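2019-11-22

The fisheries agreement between Skerketti and Kulten was signed last week, after two years of talks. I followed most of it from the press seats in Wusgate, where the third and fourth rounds were held, so I thought I'd write down what is in it before I forget.

The main part covers access. Boats registered in either country can now land their catch in the other's ports without paying the double harbour fee. There is a limit of 300 landings a year for each side, and the licences run for 10 years. Smaller boats don't count towards the limit, which Kulten had asked for since the beginning.

Quotas were harder. In October the talks nearly stopped over herring, and the Skerketti delegation went home a day early. Sofia Teixeira, who chaired the sessions, got them back with a short text that moved the herring question into a separate annex. It will be looked at again in 2 years. I think that was sensible, though a few people I spoke to in Wusgate called it putting things off.

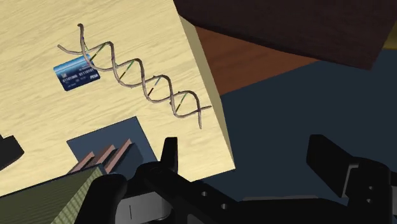 The annex also sets up a joint inspection office with a budget for up to 400 port visits in its first year. It isn't clear yet where the office will sit. Both capitals want it.

Both parliaments still have to vote. Kulten's should be quick. In Skerketti the opposition has asked for the full text in both languages first, and the translation isn't finished. I'll go through the annex properly when it is published, as I only had a summary to work from.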